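From: Elie Srour
To: Hutdale Gardeners list
Subject: Re: Seed swap in June – what to bring, and saving tomato seed

Hi all,

Thanks to Maysoun for getting the ball rolling. Her message from this morning:

> We have the hall at Ikum from 2 pm. I've had 28 replies so far and could
> use a few more people with beans and peas. Tomatoes are well covered.
> Can someone please write up how to save tomato seed properly? Last year
> we had several packets that never came up and I'd like to avoid that.
> Envelopes only, please, no zip bags.
> Maysoun Hijazi

I'm happy to do the write-up. I've saved my own for 13 years and lost a few batches along the way, mostly from packing them too early. Rania asked about hybrids: you can save the seed, but the plants won't come true, so please leave them out of the swap or mark them clearly.

1. Choosing fruit
Pick from your healthiest plant, not the one with the single biggest tomato. Let the fruit go fully ripe, even a bit soft. If you grew two varieties side by side, note that on the packet. Potato-leaf types cross more readily than the others.

2. Fermenting
Squeeze the seeds and gel into a jar, add a splash of water and leave it on the bench out of the sun. It will smell. Two or three days is usually enough in warm weather – longer in a cold kitchen. Tip off whatever floats and rinse the rest in a sieve until the water runs clear.

3. Drying and sowing
Dry the seed on a china plate or a coffee filter. Paper towel sticks. Give it a fortnight and stir it each day. For testing or sowing, any small plastic cup is fine with a hole poked in the base.
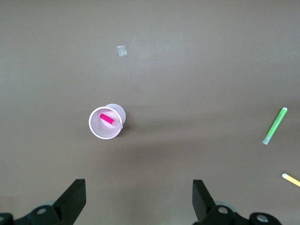
4. Labelling
Variety, year, your name and your suburb or town. Use pencil, as the colour fades on most pens. Seema has 200 small envelopes left over from last year and will bring them along.

Raghda, are you still growing the yellow one you called Firneck? I'd like a few seeds if you have any to spare.

Elie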